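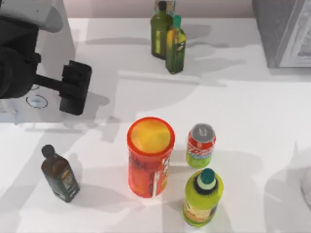 Tischszene aus der Simulation: Greifarm, mehrere Flaschen, eine Getränkedose und eine orange Röhre

Forum > Haushalt und Werkstatt > Automatisierung > Greifarme

Kann ein Greifarm inzwischen einen Tisch mit Leergut abräumen?

Shabani Owino
Freitag, 17. Juni 2022

Hallo zusammen,

wir haben einen kleinen Vereinsraum mit Theke. Nach jedem Abend stehen auf den Tischen Flaschen, Dosen und Chipsröhren herum, und jemand muss sie einsammeln und nach Pfand und Nichtpfand sortieren. Ich bin gelernter Elektriker und habe mir überlegt, ob man das an einem festen Platz automatisieren kann: Alles kommt auf einen Tisch, ein Arm nimmt es einzeln herunter und stellt es in die richtige Kiste.

Ich habe das in Tinau nachgestellt. Das Bild oben ist daraus. Der Arm ist der aus der mitgelieferten Bibliothek, ebenso die Gegenstände. Die dunkelbraune Flasche links steht frei, die bekommt er in der Simulation fast immer. Bei der Röhre, der Dose und der gelbgrünen Flasche, die dicht beieinanderstehen, geht es oft schief. Er fährt hin, schiebt die Dose gegen die Röhre, und dann fällt etwas um. Bei den zwei grünen Flaschen hinten dasselbe.

Meine Fragen:

Liegt das an meinen Einstellungen oder ist das der Stand der Technik? Und würde ein echter Arm für 4000 Euro (ich habe bei Smits den Cileo gesehen) das besser oder schlechter machen als die Simulation? Kann man so etwas überhaupt schon ohne Aufsicht laufen lassen?

Programmieren kann ich ein bisschen, Robotik habe ich nie gelernt. Zeit habe ich, bis im Oktober die Saison wieder richtig losgeht.

Danke und Gruß
Shabani

Bijan Kazemi

Ich habe beruflich mit Greifern zu tun, allerdings in der Verpackung und nicht im Haushalt. Kurz gesagt: Einzeln stehende Flaschen ja, ein voller Tisch mit Einschränkungen, ohne Aufsicht nein.

Zu deiner Szene. Die Gegenstände sind sehr verschieden, und das macht mehr aus, als man denkt. Ein Backengreifer hat einen maximalen Öffnungsweg. Eine Chipsröhre ist dicker als ein Flaschenhals, und wenn der Greifer nur wenig weiter öffnet als die Röhre breit ist, musst du sehr genau anfahren. Schau als Erstes nach, wie weit deiner aufgeht. Wenn das knapp ist, hilft keine Software.

Das zweite Problem ist der Abstand. Zwischen Röhre und Dose ist bei dir nur eine schmale Lücke. Die Finger brauchen aber auf beiden Seiten Platz. Deshalb gibt es zwei übliche Wege: Entweder du greifst von oben am Hals beziehungsweise am Deckelrand, oder du greifst so gedreht, dass die Finger vorne und hinten an der Dose vorbeigehen und nicht durch die Lücke müssen. Viele fertige Greifplaner probieren nur wenige Winkel aus. In Tinau kann man das in den Greifoptionen höher stellen. Die Rechenzeit steigt dann, bei sechs Gegenständen merkt man das kaum.

Drittens die Reihenfolge. Nimm zuerst, was frei steht, und dann das, was am Rand der Gruppe steht. Bei dir wäre das die braune Flasche, danach die gelbgrüne vorne, dann die Dose und erst dann die Röhre. Eine feste Reihenfolge kannst du im Betrieb natürlich nicht vorgeben, aber eine Regel »größter freier Abstand zuerst« lässt sich mit ein paar Zeilen schreiben und bringt viel.

Zu echt oder simuliert: Rechne damit, dass es in echt schlechter wird. In der Simulation kennst du die Position von jedem Gegenstand exakt, wenn du sie nicht absichtlich verfälschst. In echt muss eine Kamera sie finden. Glas ist dabei unangenehm. Tiefenkameras sehen durch klares Glas hindurch oder liefern Löcher, und bei dunklem Glas bekommst du Reflexe. Mattes wie eine bedruckte Röhre ist einfach. Dazu kommen Schatten. Bei dir liegen etliche weiche Schatten auf der weißen Platte, und eine einfache Farberkennung nimmt so etwas gern als Gegenstand. Eine matte graue Unterlage wäre mir lieber als eine weiße.

Und noch etwas, das in der Simulation meist fehlt: Restinhalt. Eine halbvolle Flasche wiegt anders und kippt anders. Eine leere Dose gibt unter den Backen nach. Du brauchst also entweder eine Kraftbegrenzung oder weiche Finger. Silikonauflagen reichen für den Anfang.

Den Cileo habe ich nicht selbst gehabt. Frag vor dem Kauf nach Traglast bei voller Reichweite. Im Prospekt steht oft der Wert nahe am Fuß, und eine volle Glasflasche am ausgestreckten Arm ist für kleine Geräte schon viel.

Umut Karakaya

Lass es. Ein Mensch räumt so einen Tisch in 20 Sekunden ab. Für 4000 Euro kannst du sehr lange jemandem ein Getränk ausgeben, damit er das macht.

Kamran Yazdani

Ich habe vor zwei Jahren etwas Ähnliches für meine Werkstatt gebaut, dort ging es um Sprühdosen und Leimflaschen, die abends zurück ins Regal sollten. Vielleicht hilft dir, wie es ausgegangen ist.

Gebraucht gekaufter Arm, eine Kamera fest über dem Tisch, alter Rechner. Ich habe 400 Griffe mitgeschrieben, immer mit Gegenstand und Ergebnis. Wenn die Sachen einzeln standen, war ich zufrieden. Sobald zwei sich berührten, musste ich ständig daneben stehen. Am Ende habe ich nicht am Arm weitergebaut, sondern am Tisch: ein Blech mit flachen Mulden, in jede kommt ein Teil. Seitdem läuft es – aber einer muss die Teile in die Mulden stellen, und da kann er sie genauso gut ins Regal stellen. Ich nutze es trotzdem, weil es mir Spaß macht.

Für deinen Fall würde ich Folgendes versuchen, bevor du Geld ausgibst:

Verfälsche in Tinau die Positionen zufällig um ein paar Millimeter und lass die gleiche Szene mehrfach laufen. Stell danach die Gegenstände jedes Mal neu hin, auch mal etwas Liegendes. Bei dir steht alles aufrecht, und das ist auf einem Vereinstisch um Mitternacht eher nicht so. Liegende Flaschen rollen, sobald man sie antippt.

Leg die Grenze vorher fest. Ich hatte mir gesagt, dass ich bei 20 Griffen höchstens einmal eingreifen will. Ohne so eine Zahl bastelt man ewig weiter.

Das Sortieren selbst ist übrigens der leichte Teil. Dose, Glasflasche und Röhre unterscheidet ein angelerntes Bildmodell gut, wenn du von deinen eigenen Sachen Fotos machst. Schwierig wird es nur, wenn du zwischen Pfandflasche und anderer Flasche unterscheiden willst und das Etikett nach hinten zeigt. Da brauchst du eine zweite Kamera oder der Arm muss die Flasche drehen. Auf Skirkex liegt ein Programm, das den Strichcode beim Drehen liest. Ich habe es ausprobiert, bei feuchten Etiketten war Schluss.

Zur Aufsicht: Ich würde keinen Arm mit Glas alleine lassen. Eine Scherbe im Greifbereich und er schiebt sie beim nächsten Griff über die Kante. Bau wenigstens eine Umrandung um den Tisch und einen Not-Aus, den man auch von der Theke erreicht. Als Elektriker muss ich dir das wohl nicht sagen.

Kommentare

Shabani Owino
Danke an alle. Die Greifoptionen habe ich gefunden, da stand der Winkel auf zwei Stufen. Mit mehr Stufen nimmt er die Dose jetzt von der Seite, wo Platz ist. Die Röhre klappt noch nicht, der Öffnungsweg ist zu klein. Das mit den verfälschten Positionen probiere ich am Wochenende.

Umut Uçar
Zur Röhre: Warum überhaupt mit Backen? Der Deckel ist flach, da kannst du mit einem Saugnapf ran. Hält bei uns auf Kunststoffdeckeln gut, solange der Deckel fest sitzt.

Bijan Kazemi
@Umut Uçar Geht, aber wenn der Deckel nur lose drauf ist, hebt er den Deckel und die Röhre bleibt stehen. Dann lieber einen Greifer mit mehr Hub. Für Dosen taugt der Sauger oben auch nicht, da ist die Lasche im Weg.

Umut Karakaya
Und wer spült die Gläser?

Shabani Owino
Die spült die Maschine unter der Theke. Einräumen müssen wir selbst.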